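Trakside Workshop Forum > Builds > Arms and grippers

Gripper closes fine on the bench, misses in the sim

skamia_nazma
Posted Dec 8, 2025

I'm building a small two-finger arm at home for picking up odds and ends on a bench. Mechanical side is done apart from the cable run. The fingers are printed, black PETG, driven by one servo through a pair of gears.

On the real bench it picks up a dowel nearly every time. In the simulator, same joint limits, it closes and the dowel pops out sideways. I ran 50 grasps overnight and 12 held. I've been at this since February and would like to stop fiddling with it.

Things I have tried:
Friction on the finger pads up and down
Smaller time step
Lighter dowel
Turning the closing speed down to 15 per cent

None of it made much odds. Any ideas before I give up on the sim and just tune on the real thing?

Nazma

ruwan_s
What are you using for the collision shape on the fingers? If you let it wrap each finger in one convex hull, the curved bit at the bottom gets filled in and the dowel is touching a slope you can't see. Had exactly this with mine.

skamia_nazma
Convex hull, yes. It was the default on import. I'll split them up.

mridha_sunil
I'd give up on the sim. You have a working gripper. Every hour on contact settings is an hour you could have spent on the cable run, and your sim friction will never match printed plastic anyway.

prasanna.u
Disagree with Sunil. If she wants to change the finger shape later she'll be printing each version and waiting for it. Mine take most of an evening per pair. A sim that is a bit wrong still tells you when a finger is going to foul the table.

mridha_sunil
A ruler tells you that.

prasanna.u
Not with the wrist tilted it doesn't.

piyumi_cembridge
Ruwan and I share a bench at Cembridge so I've seen his fix, and it does work, but check the masses as well. When he imported his arm one fingertip came in at 459 grams because the export was in the wrong units. It looked completely normal until it touched something.

ruwan_s
Forgot about that. Yes, check the masses.

skamia_nazma
Masses were all right, I went through them last night. The left finger had its centre of mass outside the part though, so I've put that back.

Split each finger into four boxes plus a separate flat piece for the prong. It's a lot better. The dowel stays put when the arm is still. I've moved on to a scene with more in it, with a wrist view so I can see how the fingers come in either side of the thing they're meant to hold.
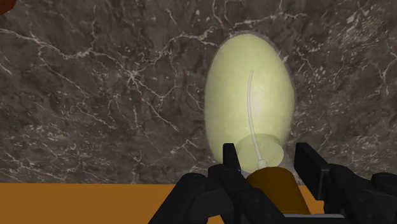 Where I'm stuck now is the approach. If I come in level, both pads land together and it holds. If the wrist is a few degrees out, one pad touches first and pushes the part away before the other arrives. The real one gets away with it, I think, as the printed fingers bend a bit. The sim ones are completely stiff.

haddad_bench
You can fake the bend. Put a hinge at the root of each finger with a stiff spring on it and a couple of degrees of travel. Start too stiff and work down. Don't bother with proper flexible bodies, it'll crawl.

mridha_sunil
So now the model has two joints the real gripper hasn't got. This is what I mean.

haddad_bench
The real one has them, they're just not drawn. Hang a weight off the fingertip, measure how far it drops, and you've got your spring.

prasanna.u
Second that. Kitchen scales and a feeler gauge will do. Measure both sides, mine weren't the same — different layer direction on the print bed.

skamia_nazma
Both of mine were printed flat so they should match, but I'll measure them. Sunil, I am going to do the cable run as well, I promise. What did people use for the bit round the wrist? The spiral wrap I bought is too stiff and pulls the servo lead when it turns.

mridha_sunil
Braided sleeve, the cheap sort. Leave a loop at the wrist and tie it down on both sides of the joint. Melt the ends or it frays.

piyumi_cembridge
We've got a length of that left over if you're passing Cembridge. It's the 12 mm, probably a bit big for one servo lead.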